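Borkik log, March

The simulated tabletop set for Borkik now stands at 1,328 episodes. I kept 1,000 for training and held the rest back.
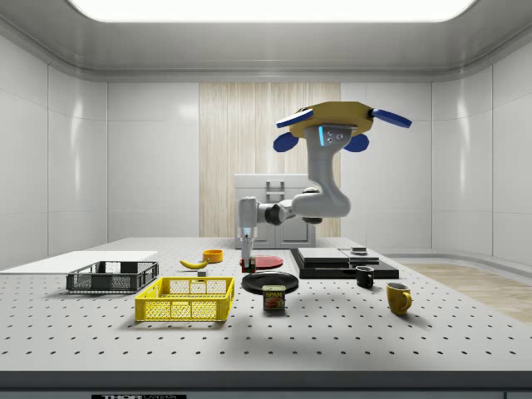

Quartey objected that a held-out set from the same room tests very little. Fair. Next batch changes the layout.

Each episode stores joint angles, gripper state and all camera views at the same time step.
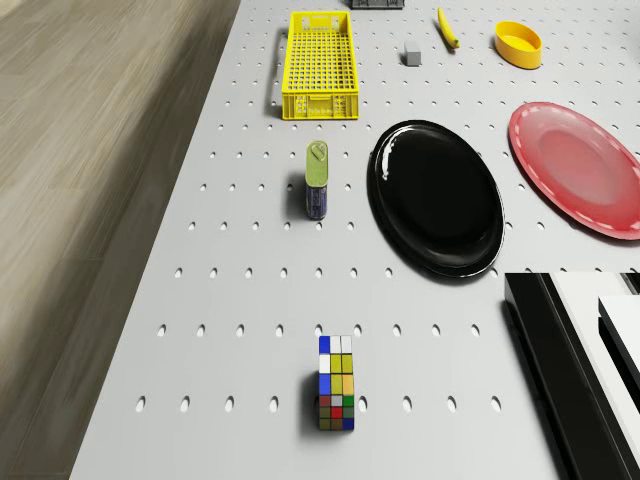
I threw out 62 early runs with bad timestamps before counting.

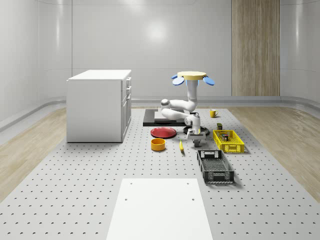
Brellstead: Did you keep the failed grasps? We got more from 40 of those than from any clean batch.

2 comments · 5 shares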